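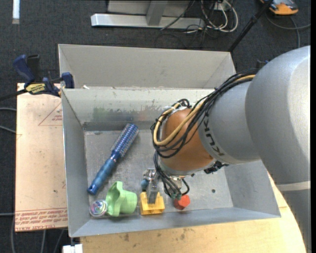
## The Town That Kept Its Drawer of Odd Screws

I went to Kornness in August for the repair fair, mostly because my toaster had quit and I didn't feel like buying another one (it's my third!). The fair fills the old Barbier mill, built in 1807, and by ten in the morning the line went out the door and past the bakery.

I ended up at a table with Hefin Vaughan, a retired clockmaker who talks to every appliance like it's a nervous dog. He had my toaster open before I'd finished telling him what was wrong with it.

"Crumbs," he said. Ninety percent of toasters, according to him, are just crumbs. Mine needed a spring too, and he dug one out of a cookie tin after a lot of cheerful swearing.

Over lunch I met Danilo Buenaventura, who'd driven in from Pleveck with a sewing machine that belonged to his grandmother. He's been offered good money for it and won't sell. We split a plum cake and argued about zippers for almost 90 minutes – I still say metal ones last longer, and he still says I'm wrong.

I'm going back next year with the lamp.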